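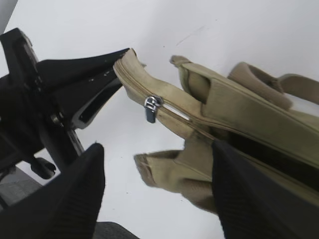 Around Inskip Lake on Foot, With Far Too Many Stops

Posted March 23, 2020 by Slow Miles

I've been meaning to write up Inskip Lake for almost a year, and since I'm home with a big pot of coffee and nowhere to be, it finally gets its post. I went last April, when there was still ice in the shady coves, and I loved it so much that I bored everyone I know with it for weeks!

The lake sits in a bowl of low hills with the town of Lisdale at the south end. Lisdale has one main street, a hardware store, a bakery, and a motel with a gravel lot, and that's where I stayed. The bus lets you off on Route 695 by the feed store, and from there it's a 15-minute walk down to the water. I came in late in the afternoon with the sun already behind the ridge, dropped my things on the bed, and went straight back out to look.

I'd expected a pretty little lake. What I got was this long, narrow, steel-colored thing that bends halfway up, so from town you can't see the far end at all. You just see it going around the corner. I stood on the boat ramp until my ears hurt, trying to guess what was behind that bend (I guessed wrong, more on that later).
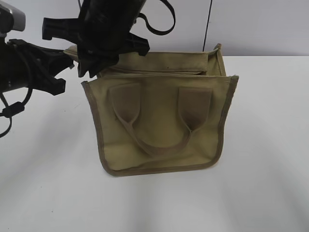
The next morning I set off on the east shore because the bakery lady told me to. She was right. You get the sun early on the west hills, and the whole reflection turns orange and then a sort of peach, and then it's regular daylight and you notice you haven't walked anywhere yet. The path starts behind the church, runs through some birches, and then comes right down to the shore, close enough that you hop from rock to rock in places. It's seven miles to the head of the lake. I'm a decent walker and it took me most of the day, which tells you how often I sat down.

The birds! I'm no expert, but there were loons, and I heard them before I saw them — that wobbly, laughing call bouncing around between the hills. There was also something small and brown that followed me along the alders for a good stretch, scolding. I never got a proper look at it. If you know your April birds, please tell me.

Past the birches there's a marshy part with boards laid down, and the boards are slick in the morning, so take it slow. Then you climb up a bit to a bench somebody built out of flat stones. Best lunch spot of the whole trip. I had a cheese roll and an apple and a thermos of soup, and I could see both ends of the lake from up there, the town on one side and Trelta on the other.
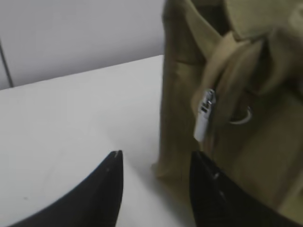 Trelta is the island, and it's the reason people have been coming up here for generations. It's tiny, all spruce and boulders, and it sits exactly where the lake bends, so you can't see it from Lisdale. In the middle of the day the water around it goes so bright that you lose all the detail in the trees. Trelta did that at noon. It was just a dark outline with glare on every side, and I squinted at it for ages with my hat pulled down, wishing I had brought sunglasses. By three o'clock the light had dropped and every branch was back, green as anything.

The story they tell in town is that the island used to be up near the north end, and it drifted down one winter because it wanted to hear the church bell. I heard it from the bakery lady and then again from the man at the motel desk, except in his version it was a sawmill whistle. I prefer the bell.

After the bend the shore gets wilder. The path climbs away from the water, then drops down through big old hemlocks to where Tuser Creek comes in. It was running high with snowmelt and it was LOUD. There's a log bridge with a cable to hold on to, and I'll admit I held on to it. The creek water is a milky green, and where it runs out into the lake you can see a clear line between the two colors. I'd never seen that anywhere before and I sat on the gravel bar watching it with my boots off (bad idea, my feet were frozen for an hour).

The head of the lake is a beach. That's what was behind the corner! A real one, with coarse gold sand and driftwood logs, and not another footprint on it when I got there. I had guessed cliffs.

I didn't want to walk back in the dark, so I'd arranged a ride with a boat from the marina, which cost $20 and was worth every penny for the view of Trelta from the other side. Call ahead in spring, as they only go out if the wind is down.
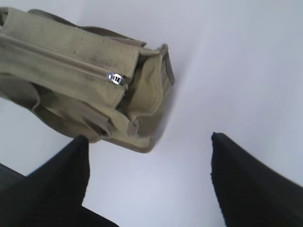

According to Callum Heywood, I missed the best part, and the west shore is the one to do in the fall, when the maples are turning and the creek is low enough to cross on stones. He wrote me a wonderfully long email after I mentioned Inskip in an earlier post, and he says there's an old quarry track over there that brings you out above the beach, with a view straight down the length of the water. So now I have to go back, obviously. I've got the map open on the kitchen table as I type.

A few practical bits. The bakery opens early and sells out of the cheese rolls before noon. Phone signal stops at the birches. Bring dry socks, more than you think, and something windproof for the boat, even if the morning is warm. The motel has a drying room next to the office and they'll let you use it if you ask.

And go up to the stone bench again in the evening if your legs will let you. I did on my last night, and the loons were still at it.

7 comments | 15 shares

Recent posts
Fog on the Lisdale Road
The Best Soup for a Cold Walk
A Rainy Weekend With Old Maps
Why I Always Take the Slow Bus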